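Ticket 402: hex keys, mixed set, missing size
Opened by: Štěpánka Zelenák
Assigned to: Ineke Van Damme
Status: closed

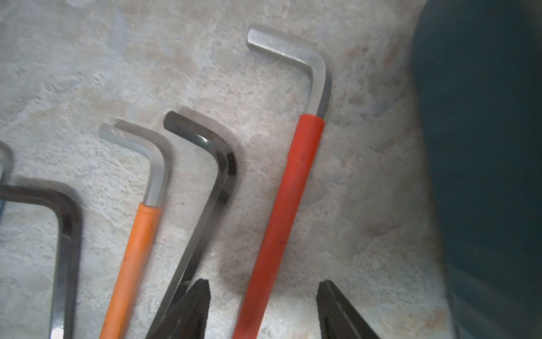 *Keys laid out on the concrete, orange handle among them.*

**Problem as reported**

The seat clamp bolt on the Grorniler trolley won't tighten. The key marked for it on the tool board goes in but slips when you lean on it. The trolley is off the floor until this is fixed. Štěpánka also says the keys on the board no longer match the labels and that she has stopped trusting them.

**Log**

9:10. Tried the board key in the clamp bolt. It turns a little and then rides over the corners. Bolt head cleaned out with a pick, some packed grit came out, no change.

9:25. Took the bent keys off the board and put them down on the concrete to compare. They don't belong to one set. There is a glossy black one, plain silver, and one with an orange plastic grip. The orange one has two small stripes near the end of the silver tip. I don't know what the stripes stand for. Neither does Štěpánka.

9:40. Checked the tips with the caliper. The key hanging on the clamp bolt hook is an inch size, close to 6 mm but under it. That explains the slipping. The right 6 mm key was not on the board or in the drawer under it.

10:05. Asked at the packing bench. They had a 6 mm in the Flakus box, borrowed in July and never brought back. Key fits the bolt with no play.

10:15. Tightened the clamp. Loaded the trolley with 99 kg and pushed it to the loading door and back. Clamp held. Bolt head is slightly rounded on two corners but still usable.

**Cause**

Wrong key on the hook. The board was labeled for the old Brovo set and keys from other sets have been hung up in the gaps.

**Done**

- 6 mm key back on the board, hook 31
- Inch keys moved to the small drawer, labeled INCH
- Clamp bolt tightened, trolley back in use
- New clamp bolt ordered from Smits, 3 pieces so we have spares

**Still open**

The rest of the board labels need redoing. I only checked the keys I took down. The straight-handled ones on the lower row have not been measured.

**Comments**

Štěpánka Zelenák: Trolley is fine now, used it all afternoon. Can we keep the orange one out where people can find it? It's the only one I can get a decent grip on with gloves.

Ineke Van Damme: Yes, left it on the top row. Closing this one. I'll open a separate ticket for the labels when the new bolts come in.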